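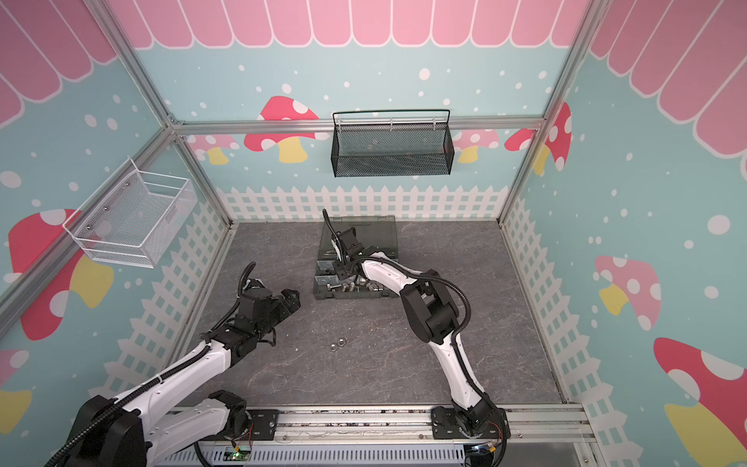

마지막 수정: 9월, 오후 5시 7분

보낸 사람: Gizella Medve
받는 사람: 카토나 주민 메일링 리스트
제목: Re: 밤길 조명 서명과 행진 경로 건

에르만노 님, 그리고 목록에 계신 모든 분들께

답장이 늦어 죄송합니다. 어제는 서명지를 정리하다가 그만 식탁에서 잠이 들었어요(남편이 담요를 덮어 줬더군요). 먼저 아래 글부터 옮겨 놓고 하나씩 말씀드릴게요.

Ermanno Sartori 님이 쓰셨습니다:
> 서명이 얼마나 모였는지 궁금합니다. 구청에서는 라우터 거리
> 가로등 교체가 내년 예산에나 들어간다고 합니다. 그때까지
> 버스 종점에서 내리는 분들은 어떻게 하라는 말인지요.
> 그리고 행진은 시장 쪽으로 돌아가는 게 낫지 않을까요?
> 강변길은 유모차가 지나기에 너무 좁습니다.

서명은 159명입니다! 저도 두 번 세어 보고 놀랐어요. 빵집과 약국에 놓아둔 종이가 제일 빨리 찼고, 야간 근무를 하시는 간호사분들이 동료들 것까지 받아다 주셨습니다. 종이에 짧은 사연을 적어 주신 분들도 있는데, 퇴근길에 누가 뒤를 따라와서 편의점에 들어가 한참 서 있었다는 이야기가 한두 장이 아니에요. 읽다 보면 마음이 무거워집니다. 사연은 이름을 가리고 따로 묶어 구청에 내려고 하니, 본인 글이 들어가는 게 불편하신 분은 저에게만 살짝 알려 주세요.

예산 이야기는 저도 들었습니다. 다만 고장 난 등을 고치는 일은 교체와 항목이 다르다고 담당자가 전화로 그러더라고요. 종점에서 학교 담장까지 꺼져 있는 등이 일곱 개인데, 우선 이것부터 수리해 달라고 요청서를 따로 쓰면 어떨까요? 초안은 제가 잡아 볼 수 있는데 글이 자꾸 길어지는 버릇이 있어서(이 메일만 봐도 아시겠지요) 누가 좀 줄여 주셨으면 합니다.

행진 경로는 에르만노 님 말씀대로 시장 쪽이 좋겠습니다. 강변길은 운치는 있어도 휠체어를 타시는 분들이 중간에 돌아 나와야 해요. 시장 입구에서 오후 7시에 모여 종점까지 걷고, 거기서 사연 두 편을 읽은 뒤 헤어지는 것으로 생각하고 있습니다. 경찰서에 내는 신고서에는 경로가 정확히 들어가야 하니 다른 의견이 있으시면 이번 주 안에 꼭 말씀해 주세요.

손전등은 각자 가져오시고, 확성기는 지난번에 쓰던 것이 지직거려서 새로 빌릴 곳을 찾고 있습니다. 혹시 집에 노는 것 있으신 분?

늘 고맙습니다. 환절기에 다들 감기 조심하시고요.

기젤라 드림

추신: 에르만노 님, 지난 모임 때 우산 두고 가셨어요. 제가 가지고 있습니다.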